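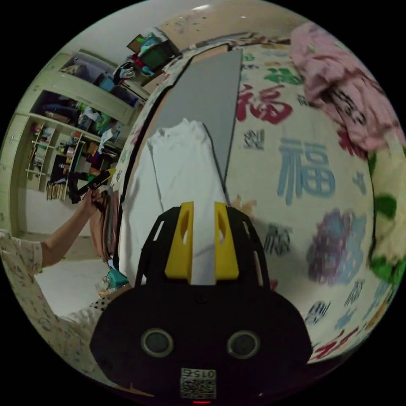 Grustcombe, Saturday, March 28, 2026 - A free course in folding and storing clothes has started in Grustcombe, and all the places for the first month were taken before the first lesson. The course is run by Loketti, the small repair and sewing shop on Kahraman Street, and it is taught by Hülya Avcı, who worked for many years in a hotel linen room.

The idea came in winter, when the shop asked its customers what they find most difficult at home. Most of them did not write about sewing or stains. They wrote about the pile of clean clothes which stays on the bed until evening and then moves to a chair. Loketti received 308 answers to this question, more than to any other it has asked.

Ms Avcı teaches on a bed and not on a table. She says that people fold on the bed in real life, so they should learn it there. A soft quilt makes the work harder, because the cloth under the shirt moves when you pull. For this reason she likes to have a flat board near. The shirt is laid with the front down, the board goes on the back just below the collar, the sleeves and sides come in over it, and then the bottom is brought up. After that the board is pulled out.

White long-sleeved shirts are the first exercise in every group. They show each wrong line, and a collar which is pressed flat at the beginning will look tired for the whole day. "I ask everybody to do the collar last with the fingers, very lightly," Ms Avcı said. "If the sleeves are not perfect, it is no problem, they are inside."

Those who don't want to buy a board can cut one from strong cardboard. The shop gives a paper pattern in two sizes, for adults and for children. A thin magazine also works, although it bends after some time and must be changed.

The second part of each lesson is about the bedding itself. Printed quilts are a favourite subject in the group, and several people spoke about the ones with the large character 福, which means good fortune and is often seen at the New Year. Sze-wing Chow, who comes to the Saturday group with her mother, said that in her family such a quilt stays on the bed all year. She learned to fold it with the print inside, so the colours are protected from the light when it is kept on an open shelf.

Blankets are treated in a different way. Ms Avcı prefers to roll them, and she puts them at the foot of the bed or in a cotton bag. She does not recommend plastic bags with the air taken out for wool, at least not for a whole summer.

Each lesson is 90 minutes and there are seven people in a group. Participants bring two shirts, one pair of trousers and one thing which they have never managed to fold. Fitted sheets are the most usual choice - last week there were four of them in the same lesson, and the group stayed longer to finish.

The town magazine Cundau will print the shirt method with drawings in its April number. Around 600 copies will be left at the library and at the health centre, free to take.

New groups open in April, on Tuesday evenings and Saturday mornings. Names can be given at the shop counter during opening hours. People who are on the waiting list already don't need to come again, they will be called by telephone.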